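草莓礼盒的空盒子,你们都怎么处理?

版块:居家收纳 > 闲置再利用
浏览 1,663

楼主 慢火炖萝卜
发表于 2022-03-16

过完年到现在,家里攒了一摞水果礼盒。苹果的、橙子的都是瓦楞纸箱,压扁卖掉没什么可惜。草莓的这种不一样,纸板硬,上口往外张,印得也鲜亮,我一直没舍得扔。

现在的想法是拿它装零碎布料。我平时做点手工,布头、包装袋、扎好的小东西到处都是,原来放在一个Irovus的收纳箱里,箱子太深,找东西要翻到底。草莓盒浅一些,打开一眼能看全。

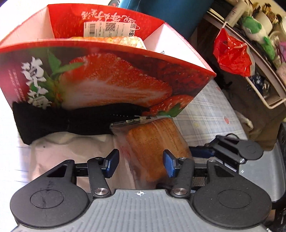 红色草莓礼盒,正面印着切开的大草莓

想问三件事。一是纸盒用久了会不会塌;二是南方回南天会不会发霉,我这边三四月墙都出水;三是盒子里面要不要垫东西。用过的说说。

2楼 山脚下的阿坤

会塌。我家用过两个装袜子,半年左右盒壁就软了,主要是天天开关,折痕那里先裂。你要是一个星期才开一次,能撑久一点。

折痕内侧贴一道布基胶带,别用透明胶,透明胶夏天会流胶,粘一手。

3楼 Pritidora

不建议留。水果盒本来就是一次性的,草莓又容易压烂出水,汁渗进纸板里你看不见,后面招小虫。我去年十一月清柜子,一个装过草莓的盒子底下全是小黑点,连带里面两条围巾都洗了好几遍。

买个塑料的,30块钱能买两个带盖的,省心。

4楼 楼主 慢火炖萝卜

回3楼:我这个拆开的时候看过,草莓是装在里面的小托盘里的,没有直接碰到纸盒,内壁白的地方没有水印。塑料箱我有,问题是太深,前面说过了。

回2楼:布基胶带记下了。我大概两三天开一次。

5楼 窗台晒豆子

楼上说的招虫我没遇到过,可能看地方。我在北方,干,草莓盒车厘子盒用了两年多,放毛线的。就是落灰,上面盖块旧枕巾就行。

垫东西的话垫一层布,别垫报纸,油墨蹭到浅色布上洗不掉。

6楼 Reden_老周

回南天那段时间别放床底,也别贴墙放。放衣柜上层,里面丢两包干燥剂,干燥剂一个月换一次。纸盒吸潮比布快,你摸盒壁,发软了就拿出来吹一吹。

7楼 Pritidora

又要胶带又要干燥剂又要吹,一套下来比买盒子还贵。浅的塑料箱也有卖的,Kerslake就有一款矮的,抽屉那种样子,你可以搜一下。

8楼 楼主 慢火炖萝卜

干燥剂家里吃零食攒了一堆,不用另外买。Kerslake那款我看了,长度放不进我的柜子,差一点点。

昨天晚上先试着装了一个。听5楼的,底下铺了块橙色带白花的布,布头里颜色最重的一块,脏了也不显。橙色包装的那袋东西放下面,白布从中间扎一道,压在上头。这样白布不直接挨纸板,想拿的时候抓住中间扎的地方提起来就行,不用翻。
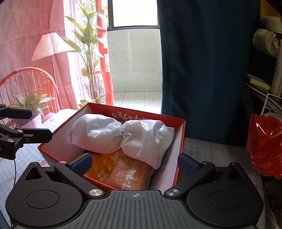
扎起来比叠起来占地方,这个我承认。叠成方块一个盒子能多放几块,但每次抽一块,旁边的全散。我试过叠的,坚持不到一个礼拜。大块的白布以后都打算这么扎,小布头另外找袋子装。

胶带还没贴,等手头这卷到了再弄。

9楼 山脚下的阿坤

扎太紧会有死褶,棉布还好,烫一下就平。要是人造棉或者缎面的,别扎,卷起来。卷的时候中间放个保鲜膜的纸芯。

10楼 Busisiwe Molefe

我中文打得慢,请见谅。我们家裁缝铺里也用水果纸箱装布,用了很多年。我母亲的办法是每个箱子外面夹一小片同样的布,不用打开就知道里面是什么。白色的布另放,不和有颜色的放在一起,天气潮的时候会染色。

11楼 楼主 慢火炖萝卜

谢谢10楼,夹布样这个好,晚上就剪。染色我倒没想到,那块橙色的布没下过水,不知道掉不掉色。

12楼 Pritidora

没下过水的橙色布垫在白布底下,回南天一来你就知道了。先泡一下看水色吧,这个不是跟你抬杠。

13楼 窗台晒豆子

这条同意3楼的。垫底换成旧白T恤剪的最保险,吸汗的那种,脏了直接扔。

14楼 楼主 慢火炖萝卜

行,橙色的拿出来泡了,水有一点点黄,不重,不过还是换掉。旧T恤有,剪了一件。盒子我继续用,到梅雨过后再来说塌没塌。

15楼 Reden_老周

盒子外面写个开始用的日期,不然到时候你记不清用了多久。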